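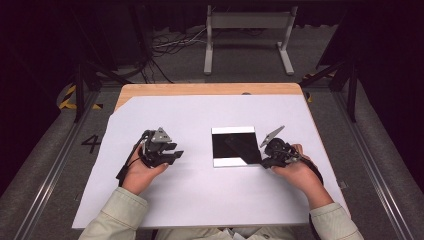
Home | Courses | Handouts | Reading list | Contact

Setting Out and Handling Tiles – Handout 7
Course tutor: Fahad Malik

Most of the marks and chips on a finished tile panel are made at the bench, before any adhesive is opened. The first part of this handout is therefore on preparing the table. Cover it with one large sheet of white paper, big enough to leave only a strip of the wood showing. A dark glossy tile, such as the square black one lying on the paper, is easy to see against white, and so are grit and dust. Brush the sheet before each tile is laid down. If the paper is torn or has picked up grit, change it.

1. Looking at the surface

Lay the tile flat and look across it at a low angle. On a glossy face a reflection shows as a lighter band. If the band bends or breaks, mark the place in pencil on the paper beside the tile, never on the tile itself. Turn the tile a quarter turn and look again. Four looks are enough.

Matt tiles need a different method, covered in the July session. The Arain samples in the store are all matt and should not be used for this exercise.

2. Moving a tile

Slide a tile only when the paper under it is clean. For anything longer than a short move, lift it. Hold it by two opposite edges and keep clear of the corners, as these chip first. Bring both sides up together. A tile raised from one edge drags on the other, and on a glazed face that can leave a line.
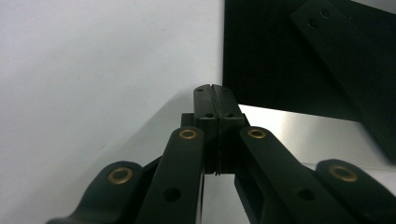

Set it down in the same way, level, and let go of both edges at the same moment. Students often release one side early and the tile turns a little as it lands. On a single tile this hardly matters. On the Rurton panel, which has 355 tiles, small turns in the first row had grown to a visible slope by the last.

3. Setting out

Draw two lines on the paper at right angles, crossing near the middle. Place the first tile against the crossing and work outwards. Do not start from the edge of the paper, which may not be square.

Check the spacing after every row. Correct it by moving the last tile placed – not by pushing the whole row.

4. Records

Write down for each tile:
- its number in the layout
- any mark found, and on which side
- whether it was turned when placed

The Bolum panel had 887 tiles and one record sheet was lost, so a whole section had to be looked at again. Keep the sheets in the folder and not on the table.

For next time

Read the chapter on joints, and bring a pencil and a steel rule.

Related handouts
Cutting and edges
Matt and textured surfaces
Joints and spacing
The Madness panel: nearly 2,000 tiles in one room

Contact the course office | Copyright 2018 | Back to top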